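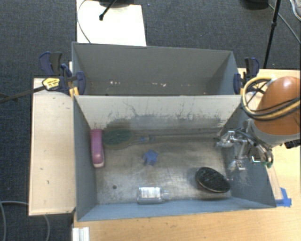
Front bin with the pick set in it, arm reaching over the right wall.

Category: Troubleshooting > Grippers and end effectors
5 min read

Gripper hits divider between bins, no fault raised

bent_bundgaard
Posted 2023-09-25

We have a bin-to-bin transfer cell that has started running the gripper into the divider on the way across. The setup is two gray bins back to back, clamped to a table, and the arm moves mixed items from the front one to the rear one and back again. Brushes, a bottle, a small blue star, that kind of thing. The divider is scuffed black all the way across.

What bothers me is that the controller doesn't stop. The log for the last run has 3418 transfers and 179 of them show a torque spike at the divider. No protective stop on any of them. The arm pushes through, the item sometimes drops, and the cycle carries on as if nothing happened.

Gripper is a Trimico two-finger. Motion planning is Prantl, current release. Collision threshold is at the default. I have not changed the bin model since commissioning.

Any ideas before I start pulling things apart?

---

kestrel_9
Check the height of your retract waypoint. If you lift to a fixed Z and the item hangs below the fingertips, the wall is going to get it. The long brushes would be the worst.

---

bent_bundgaard
Retract is fixed Z, yes. But the spikes are not only on the brushes. The star does it too, and it doesn't hang below anything when it's held.

---

pulley
Then it isn't the item. It's the fingers or the bin. Did you measure where the bins are now compared with where the planner thinks they are? Bar clamps hold fine against a steady load but they creep when you keep bumping the thing they hold. We had a tote walk 6 mm over a couple of weeks.

Once it has moved, every contact moves it a bit more.

---

m_echeverri
I'd look at the threshold first. The default in Prantl is set for a bare flange. With a gripper and cables hanging off the wrist you get a noisy torque signal, and the filter that goes with it is slow enough to miss a short hit. Drop the threshold and shorten the filter window. Then at least it stops.

Maritza Echeverri
Farklow

---

pulley
Disagree. If you drop the threshold now he gets a stop on every cable tug and he will turn it back up within a day. Find out where the bin is, fix that, then tune.

---

m_echeverri
He has an arm that hits a fixed object and keeps going. I don't care if it stops too often for a day. The next thing it hits could be a hand reaching in for a dropped bottle. Slow it down and make it stop, then go looking for the cause.

---

kestrel_9
With Maritza on this one. Is there a guard or a scanner on that cell, Bent?

---

bent_bundgaard
There's a scanner, and it drops the arm to reduced speed when someone is inside the line. It does not stop it. I've cut the run speed in half and put a sign up saying the cell is to be stopped before anyone reaches into a bin. I know a sign isn't a safeguard.

Measured the bins this afternoon. Touched off the divider at both ends with a pointer. It is over 2 mm closer to the arm than the model on one end and dead on at the other, so the whole thing has rotated.

---

pulley
There you go.

---

m_echeverri
That explains the contact. It doesn't explain the missing stop.

---

bent_bundgaard
Agreed, and I found part of that too. The payload entry still had the mass of the old Dradetti gripper, which is a lot heavier than the Trimico. I'm told a wrong payload makes the controller expect force that isn't there. I corrected the mass and center of gravity and pushed on the wrist by hand at low speed. It stops now. It did not stop when I tried the same push with the old values.

The threshold is still the default. I'll lower it one step and see what the cables do.

---

kestrel_9
Did you change the retract as well?

---

bent_bundgaard
Raised it. Costs a little cycle time. I also want hard stops screwed to the table for the bin corners so the clamps only have to hold things down.

---

pulley
Stops on all four corners if you can, or it will pivot around the ones you have. And touch off the divider again after a day of running.

---

m_echeverri
Please also set the program to halt on a torque spike at the transfer waypoint, separate from the collision setting. A count of spikes in a log doesn't help if the log is only read when something breaks.

---

bent_bundgaard
Will do. Running at half speed until the corner stops are in. I'll post the numbers from the next log here.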